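I'm still not sold on the capsule kitchen. Stotomico reckons a household needs 70 items, total, and their starter list costs $2,097. Funny way to own less.
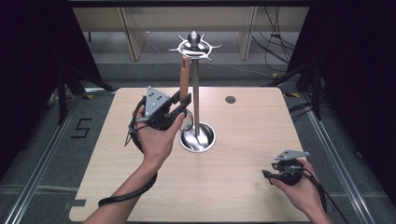 Tatu Waweru swears it changed her life. Maybe. She also swore by the juice cleanse in July, and that lasted 2 days. I've asked what happens when six people come for dinner and I get told to "borrow with intention".

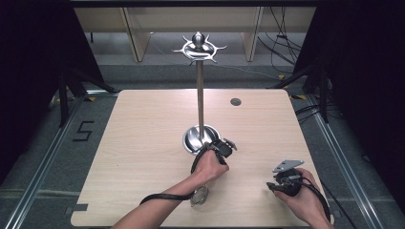 My neighbour's colour-coded pantry didn't survive winter either. I'll keep my spare colander, thanks.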